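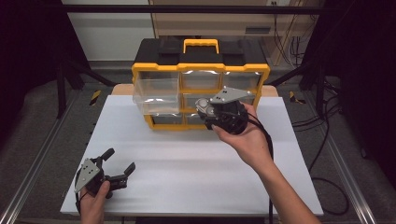

Drawer task, both grippers in hand, top left drawer partway out.

October, 9:40 am. Notebook's open again after a long gap, sorry to whoever has been trying to follow along. I'm putting the drawer rules down in one place because right now they live in three chat threads, a sticky note on Adalberto's monitor and my head, and my head is the least reliable of the three (yes, I know that's a list of more than three things, it's early).

Where we are: 3,843 episodes in the Bastos set as of last night's sync. The drawer part of that is nearly 900. Fongchan pulled 200 of the drawer ones at random and went through them with a coffee and, I gather, a lot of sighing. She flagged 60. That's too many! I sat down with her list this morning expecting to argue and ended up agreeing with most of it.

What she flagged, more or less in order of how often it came up:

Starts with the hand already moving. The operator hits record and goes, so the first moments have the gripper halfway to the drawer. Training doesn't get a clean rest pose and the alignment script at Toltach throws a warning every single time.

Second gripper wandering off. This one is mostly me. When a task only needs the right hand I let the left one drift down and out of view, and then the left track is garbage for half the episode. We log both sides whether or not both sides do anything, so both sides have to be somewhere sensible.

Drawer state label doesn't match. Somebody writes "closed" at the end and the drawer is sticking out a bit. More on this below, I have opinions.

Cable on the wrong side of the arm. Only a handful, but when it's wrong it's really wrong, you get a tug on the wrist partway through the pull and the motion has a little hitch in it.

So, the rules. Wellington wants these in the proper Fasham format with the numbered clauses and the revision table and so on, and he'll get that, but I write better when I'm just talking. Treat this as the draft. If you hate something, write in the margin with your initials.

Rule one, rest before you start. Both grippers held still over the near part of the board, fingers open, and a slow count of two before anything moves. Same at the end. I tried a count of three yesterday and it felt like waiting for a bus, and two seems to be plenty for the script. Arlindo counts out loud in Portuguese, which is fine, we don't record sound.

Rule two, the idle hand stays home. Home for the left is near the front edge of the board, off to the left, held up so the plate on the gripper isn't hidden by your own arm. It doesn't have to be frozen. A bit of human wobble is OK and probably good for us. What we don't want is the hand leaving, scratching your nose, picking up the drink you shouldn't have next to you anyway, and coming back.

Rule three, cable runs down the outside of the forearm. Outside, every time, on the working arm. Check it before each block, with the elbow bent and then with the arm stretched all the way to the organizer. If it goes tight at full reach, stop and give yourself more slack. Don't fix it by leaning in, your head moves with you and then the whole view shifts. Ask me how I know.

Rule four, one drawer, one direction, straight out. No wiggling it loose. If it sticks, let it stick, back off, and mark the episode as a stuck attempt. We want those! They are worth keeping as long as they're labeled. What we can't use is the one where the operator gets annoyed and gives the whole box a shove.

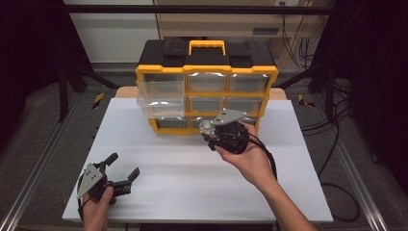
Rule five, and this is the one I care about: we stop using "open" and "closed" as the only two choices. The drawers are clear plastic and the slightly-out ones are easy to miss, especially when you've been at it for an hour and you just want to press the button and be done. I'd like three states. Flush means the face is in line with the yellow frame. Proud means it sticks out past the frame at all, even a little. Open means far enough out that you could drop something in. Valdir asked where proud ends and open begins and I didn't have a great answer for him. He suggested we use the gripper itself as the gauge (if an open finger would clear the gap behind the drawer face, call it open), which I like a lot because you've already got the thing in your hand. Going with that unless someone breaks it.

The start state gets logged too, same three words. Starting with a drawer proud is perfectly legal. We just have to say so. I suspect a chunk of the bad labels come from people copying the start state off the previous episode and never looking.

Rule six, the lid and the handle are off limits during a drawer episode. If you bump the box and it shifts, finish the motion, then write "shifted" in the notes and don't square it up until the episode is over. I used to nudge it back with my knuckles mid-take and Fongchan caught me doing it in her sample more than once. Guilty.

Rule seven, nothing on the board that isn't in the task sheet. No pens, no phone, no bits of tape. I'd extend this to the floor near your feet as far as cables go - leave the bundle on the right where it is, and step around it. Don't kick it further over to make room. That's a trip waiting to happen and it isn't really a data rule, but it belongs on the same page as far as I'm concerned, and Wellington agrees there should be a safety line in every procedure.

Things I'm not sure about yet:

Handedness. Everything in the drawer set so far is pulled with the right. Arlindo is left-handed and has been politely doing it the wrong way around for weeks. I'd like to let him swap, but then rule two has to be written as "idle hand" and "working hand" all the way through, and the home position mirrored. Probably worth it. Adalberto thinks the Closia people will want lefts anyway.

Breaks. My wrist starts complaining well before I'd admit to it. These grippers aren't heavy when you pick them up, but holding them out in front of you, both at once, gets old fast. I've been swapping out when it hurts, which is a dumb rule. I'd rather have a fixed block and a forced rest, and keep the operator's initials against each block so that if the motions get sloppy near the end we can see it. Need somebody other than me to pick the length, because I'll pick something too long out of pride.

Fixing old labels. Do we go back through everything or only relabel what's in the sample? Fongchan votes everything. I vote everything too, as long as it isn't only her doing it. We could split it by initials, each person takes someone else's episodes and never their own. It's much easier to be strict about a drawer you didn't pull.

11:15. Ran a short block with Valdir reading the rules at me while I worked, to see where they trip over each other. Two problems. Rule one says fingers open at rest and the old task sheet says fingers closed, so the sheet needs changing before anybody follows both and goes nuts. And the "slow count of two" at the end clashes with the habit we all have of looking straight down at the pedal to stop recording. Your head drops and the end view is all board. Eyes stay on the organizer, find the pedal with your foot. Adding that to rule one.

Valdir also pointed out I say "straight out" in rule four and never say how fast. Leaving it alone for now. If I put a number on it people will start performing for the number, and I'd sooner have natural speeds that vary a bit between the five of us. He's not convinced. Noted here so he can say he told me so.

After lunch: fix the task sheet, send this to Wellington for the clause treatment, ask Toltach if their script can take a third drawer state or if it will choke on it. Adalberto has the login. Also somebody please take the sticky note off his monitor once this is official, it's got the old rules on it.

2:50 pm. Toltach says the field is free text, so "proud" goes through fine. Task sheet changed, new one is in the folder, old one moved to the archive. Fongchan wants to draw a fresh sample once we've got a decent stack under the new rules and compare flags with the first one. Arlindo starts mirrored tomorrow morning.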